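Nusstead Home Notes
Galleries > Small rooms > Desk used as a table

Crayfish at the Desk: Mat, Bowl, Cloth, Bag
Text: Floor Mertens
Posted 12 October 2020
Gallery no. 16

A desk that doubles as a dining table has two problems a dining table does not have. It carries objects that stay there all day, and it usually has carpet under it. Shellfish makes both problems worse. The shells are light, they have points and hooks, and they hold liquid in places that a quick wipe does not reach.

This gallery covers the clearing of crayfish shells from a desk with a fixed set of objects on it: lamp, tissue box, mat. The mat takes the mess. The bowl takes the shells. The cloth takes what is left over. The bag stands to one side. Notes on each are given with the pictures and below them. Cooking is not covered; see the gallery on the Tam two-burner set for that.

Terms used on this page: "front" is the side where a person would sit, "back" is the wall side.
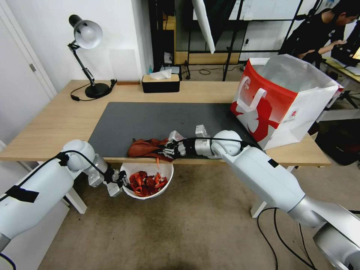 DESK AND SURFACES

Bowl low, under the front edge of the desk, with red pieces heaped in it. Rust-red cloth at the front edge of the mat. Paper bag on the right, open at the top.

Position of the bowl. A bowl set below the edge lets shells be pulled forward and dropped. The alternative is a bowl on the mat, with the shells lifted over the rim by hand. Lifting is cleaner for whole claws and slower for fragments. Pulling is fast for fragments, but the bowl has to sit directly below the point where they leave the edge. If the desk has a rounded front edge, shells leave it at an angle and the bowl should come out toward the seat a little.

Position of the cloth. Start at the back of the mat and finish at the front. A cloth that starts at the front only pushes fragments toward the lamp base and the tissue box. Keep the stroke straight. Side strokes spread liquid along the mat and leave a film that dries sticky.

Lamp. Tilt the shade toward the front before starting. Thin leg pieces are hard to see on a dark mat in overhead light, and a low lamp gives them a shadow. Route the cord to the side that is not being wiped.

Mat. For this kind of meal we use the Jekley desk mat in the 90 cm width, catalog no. 2555. Dark gray hides sauce stains well and hides wet spots equally well, so check it with a dry tissue pressed flat. If the tissue picks up color, wipe again. The mat should lie flush with the front edge or slightly behind it. A mat that hangs over the edge makes a lip, and the lip bends under the cloth.

Cloth. Use a flat-woven one. Terry loops catch on claw tips and then carry shell into the wash. Red and brown cloths are practical for crayfish, as the oil in most spice mixes will stain a white one for good. Rinse in cold water first, then hot with detergent.

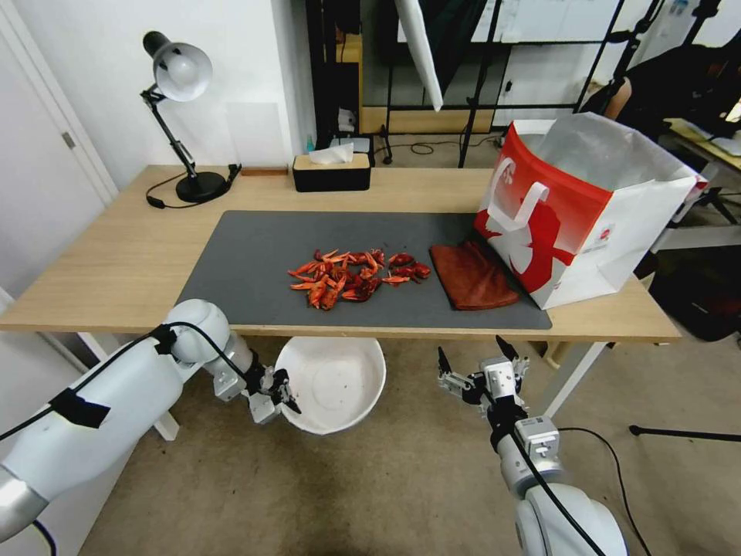 Shells on the mat, bowl on the carpet

Shell pile in the center of the mat, with claws, legs and fragments mixed. Folded cloth to the right of it, bag further right. White bowl on the floor below the front edge, empty.

Keep the pile in the center. A pile near the back has to travel the full depth of the mat, and a pile near the side ends up against whatever stands there. Center also keeps the shells clear of the lamp cord and of small loose items such as the wooden block by the wall.

Fold the cloth before use and keep it beside the shells, not under them. A folded cloth gives several clean faces. Turn to a new face when the first one starts to leave streaks.

Beige carpet shows crayfish oil immediately. A round bowl is stable on short pile and less so on deep pile, where a tray under it helps. Choose a bowl wider than the pile is deep. Shells do not settle; they bridge, and a narrow bowl looks full when it is half air. Press the heap down once with the back of a spoon and continue.

Paper bags

A lined paper bag holds its shape on a desk and stays open without support. The lining resists moisture for a short time only. Seams at the base are the weak point, and wet shells placed directly in the bag will find them. If a bag of this kind is used for waste, put a plastic bag inside it first and fold the rim of the plastic over the paper. Handles on paper bags are glued on and should not be trusted with a wet load. Carry from the base.

Order of work

1. Move drinks and electronics off the desk.
2. Turn the lamp down toward the mat.
3. Gather the shells to the center with the edge of a folded cloth.
4. Set the bowl under the front edge.
5. Bring the shells forward in small amounts.
6. Pick up remaining legs by hand or with tongs.
7. Wipe back to front with a damp cloth.
8. Lift the mat and check the wood underneath.
9. Wash the mat in the sink with dish soap and hang it to dry.

Step 8 is the one most often skipped. Liquid that gets under a mat stays there, and a light wood surface will show a ring the next day. Rings that have not gone through the finish can be removed with a little mineral oil and a soft pad. Test at the back edge first.

Smell

Shell waste should leave the room the same evening. A sealed bag in the freezer is the best option when collection is days away. Wiping the mat with diluted white vinegar after the soap wash removes most of what remains. Leave it 5 minutes and rinse. Do not use vinegar on the metal parts of the lamp.

Reader notes

Randi Brekke asks whether a silicone baking sheet can replace the mat. It can for small portions. It slides on a finished desk, so place a damp dish towel under it.

Lucian Bogdan uses a bench scraper for the fragments and reports no marks on a rubber-faced mat. We would not use one on felt or leather.

Lai-ching Tseng notes that tissues are a poor substitute for a cloth with spicy crayfish: they tear on the legs and the torn bits stick to the oil. Agreed. Keep the tissue box at the back for hands only.

Related galleries

Folding trays for narrow desks
Zulau clip lamps, arm and shade adjustment
Getting oil out of low-pile carpet (planned for November)

Corrections to this page go to Lai-ching Choi at the gallery desk. Please include the gallery number.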